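Clirkeck Household Skills Room
Interim progress report to the Lodovwood Fund
Reporting period ending February
Prepared by Edgars Rozīte, Program Coordinator

1. Purpose of the grant

The grant supports the fitting out and first season of a room where adults preparing to live independently can practice everyday household work. The present report covers the sorting and folding station, the second of the stations named in the original proposal. The kitchen station was covered in our previous report and is mentioned below only where its budget is affected.

2. Work completed

The room at Ultau was repainted and handed over to us in the first half of the period. The station was then set up according to the layout agreed with the Fund, with one change. The proposal called for a narrow bench along the wall. After a trial with early participants, Kristaps Mets recommended a wide white work surface that leaves space for a garment to be laid out flat, and the bench was dropped from the plan. The change was made within the approved furniture line.

Small textiles are kept in shallow plastic baskets with perforated sides. Participants take one piece at a time from the basket, spread it on the work surface, fold it, and set it aside. Plain and printed cloths are mixed on purpose at this stage, as sorting by type is introduced in the later sessions.

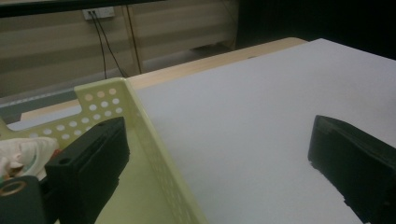 Sessions last 60 minutes, including the time needed to clear the station and return everything to its shelf. Enrollment for the period stands at 26 participants against 16 in the proposal. The increase came largely from referrals by the Ramanauskas day center, whose staff asked to send a second group after the first had finished. We accepted the group on the condition that the center provide its own transportation, and this arrangement has held.

3. Observations from the sessions

Instructors report that folding is learned quickly and that clearing up is learned slowly. Many participants regard the task as finished once the last cloth is folded. The closing routine has therefore been moved into the session plan as a separate step, with its own line on the progress card. The basket goes to the far side of the work surface, the near side is kept clear, and the surface is wiped down before the next person begins.

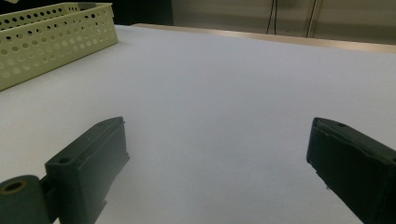 Work surface at the folding station, with perforated basket.

The pale surface makes small items easy to find, which has been helpful for participants with low vision. It also shows marks readily, and we have added cleaning supplies to the monthly order.

4. Budget

Spending on the station is within the approved total. Furniture came in slightly under the estimate and consumables slightly over. We request permission to move the balance of the furniture line to consumables — no additional funds are sought.

5. Matters outstanding

Delivery of 2 storage shelves is still pending. The supplier has confirmed the order but has not given a delivery date, and items are being stored in the adjoining office in the meantime. The written guide for instructors is in draft and will be sent to the Fund with the final report. Kristaps Mets remains the contact for questions about the room layout, and questions about enrollment or spending should be addressed to the undersigned.

Edgars Rozīte
Program Coordinator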